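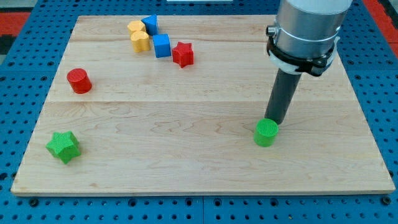

Pushing printed blocks across a maple-colored board with a rod end effector.

Workshop tips: when a push rod slips in its collar

Applies to: small arms with a plain cylindrical rod held in a clamp collar at the wrist, used over a wooden work surface.

The fault

A push rod that creeps upward in its clamp gives no alarm. The controller knows where the wrist is. It does not know where the tip is, and it will keep running a program with the tip riding too high until pieces start being missed or tipped over. A rod that creeps downward is worse, as the tip meets the wood and the arm keeps trying to reach its commanded height.

Our case was the second kind. The rod had been refitted after cleaning and the collar screws were tightened by feel. On run 36 of the afternoon the tip dropped 4 mm, caught a plank seam, and dragged the board until the arm stopped on a force fault. Damage was limited to one scored plank and a chipped block. The log showed the sideways force climbing from run 33, so three runs of warning went unread.

The notes below were written up by Mahlet Wako and checked on the second bench by Veerle Kuipers. They assume you can already jog your arm by hand and stop it.

Before touching anything

Press the emergency stop and leave it pressed. A force fault is only a pause on many arms, and clearing the message can release stored motion. If the rod is jammed against the board, do not pull the board out. Use the brake release or the manual jog at lowest speed to raise the wrist straight up, with one person at the pendant and the other standing clear.

Keep fingers out from under the tip even with power off. Some wrists sag when the brakes are released.

Write down the fault code before clearing it. Ours was 2546, which the Lemma controller lists under external force. Codes differ between makers and software versions, so look yours up.

Checking the rod

1. Wipe the rod and the inside of the collar with a dry lint-free cloth. Follow with isopropyl alcohol if there is any film. Cutting oil and hand cream both make good lubricants in the wrong place.

2. Look for a bright ring where the collar grips. A narrow ring means normal seating. A long smear along the rod means it has been sliding.

3. Roll the rod on a flat surface. If light shows under the middle as it turns, replace it. Do not try to straighten it.

4. Check the tip for burrs. A burr will catch on end grain and on the fine texture of printed parts. Take it off with 400-grit paper, then wipe again.

Refitting

Seat the rod fully, then tighten the collar screws alternately, a quarter turn each. Finish with a torque driver at the value given for the collar, not the value for the screw size. An overtightened collar can distort and hold less than a correctly set one.

Draw a thin line in paint marker across the rod and the collar. A broken line is visible from across the room and takes no tools to read. Renew it whenever the rod is removed, and clean off the old one completely. Two lines are worse than none.

Reset the tool length in the controller after every refit. Lower the tip onto a feeler gauge at slow speed and enter the new height. Skipping this was the other half of our trouble: the Dorkby bench was still using the length from the old rod.

Setting the clearance

Set the height from the highest point on the board, not from the center. Glued-up planks move with the seasons and a seam can stand proud by March even if it was flush in the fall. Drag a steel straightedge across the seams and look for rocking.

Keep the tip low enough to push the side of a block well below its top edge. Pushing near the top tips tall pieces. Cylinders are the most likely to roll once they are down, and a rolling cylinder will usually end up somewhere the program does not expect.

Stars and hearts turn as they are pushed unless the rod is in line with the middle of the piece. This is normal and should not be mistaken for a loose rod. To tell them apart, push a cube square-on along a pencil line. If it drifts the same way every time, check the tool offset. If it drifts differently each time, check the collar.

The board

Sand a proud seam with a block, along the grain, and vacuum the dust before power goes back on. Fill score marks deeper than a fingernail can feel with hard wax and scrape flush. Shallow ones can stay.

Fix the board to the table. Ours had been held by its own weight, and when the rod caught, it moved and every taught position moved with it. Low stops bolted through the table holes on each side are enough. Keep bolt heads below the top of the board so the wrist cannot strike them.

Force limit

Lower the limit until the arm faults during a normal push, then raise it one step at a time until it runs clean. Our Mallcombe bench had been left at the factory setting, far above what a plastic block needs. A limit close to the working load turns a dragged board into a short stop.

Start-of-shift check

Paint line unbroken.
Board tight against its stops.
Tip height confirmed with the feeler gauge.
Previous force log read to the last run.
Emergency stop pressed, tested and reset.

If the paint line has broken twice in a month with the screws at correct torque, replace the collar. The Hunen pattern collars we use are a wear part, and the old one should be cut through before it goes in the scrap bin so that it does not find its way back into the drawer.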